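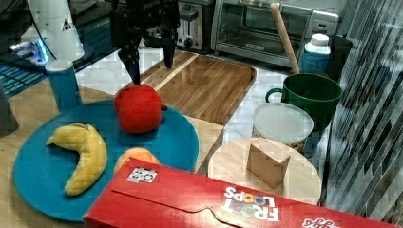 Let the Kids Run the Pretend Store

May | By the Harnstead Parents' Page

Filed under: Opinion, Play & Home

I love a pretend grocery store. Give a four-year-old a plush apple, a plush banana and something to use as a counter, and you've got an afternoon. Ours has been open in the living room for 298 days (my kid keeps a tally on the door frame) and it still gets customers before breakfast!

So I was sorry to hear that the Harnstead library wants to swap its play corner for a row of tablets. The games look fine, and I'm sure they teach counting. But a plush banana can cost 5 dollars in the morning and 400 by lunch, and the shopper has to stand there and argue about it. That's math, manners and theater all at once, and the kids run the whole show.

Visit the corner some afternoon around 3 and listen. Last time, a very small cashier told me the store was out of everything except soup, then sold me soup in a shoe. I paid with a leaf. I'd go back tomorrow.

Keep the tablets too, if there's money for them, and put them by the window. Just leave the store where it is, and maybe get it a new cash register. The drawer on the old one sticks.

Recent posts
Rainy day walks near Ruvska Pond
Is the Pitirach Street playground too shady?
What we found at the Hollmann toy swap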